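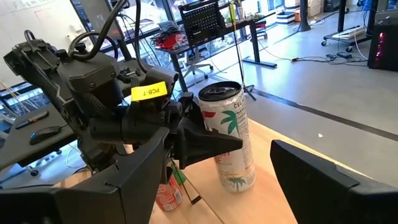

制御ソフトウェア定例会議 議事録

日付:2023年7月17日
場所:Skamorberg棟 2階会議室およびオンライン
出席:制御班、認識班、計画班、ツール班
欠席:評価班(書面で報告を提出)
記録:ツール班

1. 前回の宿題の確認

・関節指令の補間処理を共通ライブラリに移す件は完了。旧関数は今月末まで残し、呼び出すと警告をログに出す。
・手首カメラの時刻同期の件は継続。議題3で扱う。
・設定ファイルの書式統一は未着手。Konovskaのリリース後に改めて担当を決める。

2. 双腕の干渉回避(計画班、制御班)

計画班から、双腕用プランナKonovskaの現状報告があった。缶のような細い円筒物を片腕が把持しに行く間、もう片方の腕を待機させる方式から、両腕を同時に動かす方式へ切り替える作業を進めている。シミュレーション上では計画は安定して通るが、実機では手首まわりのケーブルが衝突モデルに入っておらず、計画上の余裕と実際の余裕に差がある。

制御班からは、ケーブルを一本ずつモデル化するのは保守の負担が大きいとの意見が出た。手首と肘の外形を太めのカプセル形状で包む案が出され、計画班も同意した。ただし太くしすぎると、物体が二つ並んだ配置で解が見つからなくなる。計画班の試算では、余裕を増やした設定で計画時間の上限を200ミリ秒とした場合、隣り合った缶の間に指を入れる姿勢で失敗が目立つ。

議論の結果、包絡形状は把持直前の区間だけ細いものに切り替えることとした。切り替えの条件は手先と対象の距離で決める。距離の値はコードに埋め込まず設定ファイルに置く。

決定:包絡形状の二段階切り替えを実装する。担当は計画班。制御班は切り替え時に速度の段差が出ないかを確認する。

3. 手首カメラと関節角の時刻ずれ(認識班)

認識班から調査結果の報告。画像の時刻と関節角の時刻に最大70ミリ秒の差が出る場合がある。停止中は影響しないが、腕が動いている間に推定した物体位置がずれる。差は一定せず、記録ソフトの書き込みが詰まったときに広がる傾向がある。

原因として、画像の時刻を受信側で付けていることが挙げられた。受信キューに溜まった画像は、取り出した時点の時刻になってしまう。認識班は取り込みスレッドで時刻を付けるよう修正中。書き込み処理は別プロセスに分ける。

制御班から、関節角側の時刻も二つの腕で別々のクロックを見ている可能性があるとの指摘があった。左右のドライバを同じホストで動かしているため問題ないとこれまで考えていたが、2月のドライバ更新以降は確認していない。

決定:取り込み側での時刻付けを次の版に入れる。左右の腕の時刻の比較は制御班が行い、結果を認識班に渡す。それまでは動作中の推定値を把持位置の更新に使わない。

4. 認識の失敗例(認識班、評価班書面)

評価班の書面によれば、直近の評価で記録した1,854回の試行のうち、対象の位置推定に起因する失敗が57回あった。認識班で映像を見直した範囲では、次の傾向がある。

・自分の指が手前に大きく入り、対象の側面を隠している。
・もう一方の腕のグリッパが対象の前を横切っている。
・窓からの光が強く、白い缶の輪郭が背景とつながる。
・床の反射を物体の境界として拾う。

二番目の項目については、腕の領域を関節角から計算してマスクする処理がすでにあるが、片腕分しか有効になっていなかった。両腕分を有効にすると処理時間が増えるため、解像度を落としたマスクで足りるかを試す。窓の光については、露出を固定する案と、ブラインドを下ろした状態で評価する案が出た。後者は実際の使用条件から離れるとの反対があり、採らない。

評価班の分類では「隠れ」と「見失い」の区別が記録者によって揺れている。追跡器の信頼度が閾値を下回ったものを「見失い」とし、それ以外は目視で判断する。

決定:両腕マスクの軽量版を認識班が作成。露出固定は同じ配置で有無を比較する。分類基準は評価班の手順書に追記する。

5. グリッパの力制御(制御班)

薄い缶をつぶさずに持つための電流制限について、既定値を下げる提案があった。計画班から、下げすぎると持ち上げ中に滑るとの懸念が出た。対象ごとに値を持たせる案は認識の誤りに引きずられるため、当面見送る。

制御班は、指が接触したあとに目標位置を追い続けず、接触時の開き幅を基準に保持力へ移る処理を試作している。接触判定は電流の変化だけで行っており、指の加速中に誤って反応することがある。

決定:既定値は現状のまま。試作は実験用ブランチに置き、通常の評価には混ぜない。

6. 記録再生ツールClivard(ツール班)

Clivardの次の版では、左右の腕の指令値、実測値、カメラ画像を一つの時間軸で表示する。議題3の時刻ずれを画面で確認できるよう、画像ごとの遅れをグラフで出す機能を加えた。認識班から、マスクの重ね表示も欲しいとの要望があった。

旧形式の記録は読み込めるが、時刻の付け方が違うため、同じグラフに載せると誤解を招く。旧形式を開いた場合は遅れのグラフを表示しない。

計画班から、再生中の任意の時点の関節角をKonovskaに渡して再計画したいとの要望が出た。ファイル経由であれば短期間で対応できる。直接の通信は次々版以降で検討する。

決定:マスク表示と関節角の書き出しを次の版に入れる。

7. 結合試験(Eide)

自動試験環境Eideで、双腕の試験だけが時々時間切れになる。再実行すると通るため放置されていたが、計画の乱数の種が固定されていないことが分かった。種を固定した試験と、種を変えて夜間に回す試験に分ける。時間切れになった場合は種の値をログに残す。

実機を動かす前の確認手順も見直す。現在は腕の識別名を設定ファイルだけで見ているため、左右を入れ替えて接続しても起動してしまう。起動時に機体側から識別情報を読み、設定と一致しなければ動作指令を受け付けないようにする。

決定:試験の分割はツール班、起動時の照合は制御班。照合が入るまでは、単腕で低速の確認動作をしてから双腕の試験に移る。

8. その他

・実験用ホストのログ領域が不足気味。共有領域に移し終えた記録は各班で削除する。
・非常停止後の復帰手順が二つの文書に分かれており、内容が一部食い違う。制御班の文書を正とし、もう一方は参照だけに書き換える。
・Konovskaの設定項目名の変更は、リリース直前を避けて行う。

次回の議題候補:包絡形状切り替えの途中経過、左右の時刻比較の結果、軽量マスクの処理時間

以上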